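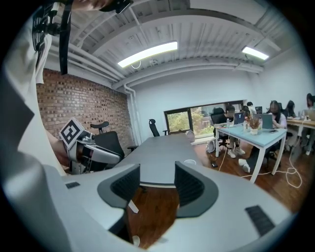 Wood floor cupping near the patio door, help reading the numbers

tpatwary
Oak strip floor, 16 mm thick, nailed to battens over a ventilated void. Laid seven years ago, finished with hardwax oil. Since November the boards nearest the patio door have cupped, edges high, centre low. With a straightedge across one board I can get a thick business card under the middle. The rest of the room is flat.

Pin meter readings, set to oak: 14 per cent by the door, 9 per cent by the inner wall. Room humidity is steady at 50 per cent. I was going to hire a drum sander and take the ridges off before re-oiling. Any reason not to?

Tanvir

Hullemetti
Yes. Do not sand a cupped floor while it is still wet underneath. The boards are cupped because the lower face has swollen more than the upper. Take the high edges off now and when the underside dries the boards go flat and you are left with a crown down the middle of each one. Find the water first.

j_debnath
Agree on the sanding. Pin readings at the surface tell you little here. Use insulated pins and take one reading at 3 mm and another at 12 mm in the same board. If the deeper figure is higher by more than a couple of points, the moisture is coming from the void.

Also check the air bricks on that side. Patios get raised over the years and the bricks end up below the paving.

Jamila

Skanonar
I'd look at the door before the void. Threshold seals on patio doors fail all the time. Rain gets under the sill, runs along the first batten and stops there. It would give exactly this pattern, a band of bad boards and the rest untouched.

j_debnath
Possible, but a threshold leak normally leaves black staining at the board ends where the tannin reacts with the nails. He hasn't mentioned any.

Skanonar
He hasn't mentioned looking, either.

tpatwary
Looked. No staining at the ends that I can find. Deep pins: 11 per cent at 3 mm, 17 per cent at 12 mm, taken in the second board from the door. Two air bricks on that wall. One is clear. The other is behind a planter and packed with soil to over half its height.

Hullemetti
Clear it, move the planter and wait. Take readings in the same holes every fortnight and write them down. When the two depths are within a point or so of each other and have stopped moving, look at the floor again. Mild cupping often goes most of the way back without any sanding.

Hakadska
Would a dehumidifier in the room speed it up?

Hullemetti
No, and it can make things worse. Drying the top face while the bottom is wet increases the difference between them — that difference is the cup. Airflow under the floor is what you want.

Hakadska
I ran one for a month on a similar floor and it came flat.

j_debnath
Was that a spill from above or damp from below? For a spill I'd use one too.

Hakadska
Washing machine hose, so from above. Fair enough.

tpatwary
Soil out, planter moved, new grille fitted. First reading since: 11 and 16. I'll leave the sander at the hire shop for now and post again when the numbers settle.

Skanonar
Put a hose on the threshold for ten minutes while you're waiting. I still don't trust that seal.

Related threads
Hardwax oil over old varnish, will it key?
Air brick sizes for a suspended timber floor
Gaps between boards in winter, fill or leave
Drum sander or orbital for a small room
Meter correction tables for European oak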